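Window sill

A window sill is the horizontal piece at the foot of a window opening. Outdoors it throws rainwater clear of the wall; indoors it closes off the top of the masonry and gives the room one of its most useful little shelves. Many builders keep the two apart by name, calling the outer part the sill and the inner part the stool or window board, but in everyday speech "sill" covers both — and people have been putting plants, cats and cooling pies on them for as long as anyone has written about houses.

Materials

Wood is the traditional choice for interior sills in timber-framed houses, usually painted to match the trim. Tile, brick, slate, marble and cast concrete are all common in masonry buildings. Granite is a wonderful material for the job: it shrugs off flowerpots, hot sun and condensation, and its mixed grains of quartz, feldspar and mica give each slab its own speckle. Pale grey types show very little dust, a quality much loved by people with windows facing a busy street.

Stone sills are normally cut 20 millimeters thick or more, with the front edge either eased or fully rounded. The slab is bedded in mortar or adhesive and the joint against the frame is sealed.

Parts of the opening

The sill meets the bottom rail of the window frame along its back edge. Above it the glass may be divided by a mullion, an upright member between two panes, and by a transom, the crossbar that splits a pane into upper and lower lights. A transom need not run the full width. In apartment windows it often crosses one side only, leaving the other as a single tall sheet of glass with an unbroken view.

Curtains and the sill

Sill-length curtains stop just above the slab, while floor-length ones hang in front of it. Where two layers are used, a light fabric nearer the glass softens the daylight and a heavier, darker one keeps it out. Deep sills complicate matters in a delightful way, as the inner layer can gather on the stone and make a soft corner at the side of the window. 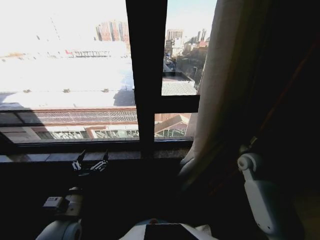

Dima Khoury disagrees with the usual advice to hem every curtain clear of the sill, arguing that a little fabric resting on stone does no harm in a dry room and helps stop drafts in February. Darlene Gill's guide to the Clamlow apartments takes the stricter view and asks for a gap of 9 millimeters.

Care

Granite sills need only warm water, a soft cloth and a drop of dish soap. Vinegar and other acids are best avoided, particularly on marble, which they etch. Sealed stone should be tested now and then with a spoonful of water; if it darkens the surface within a few minutes, a new coat of sealer is due.

See also: Mullion; Transom; Window board; Curtain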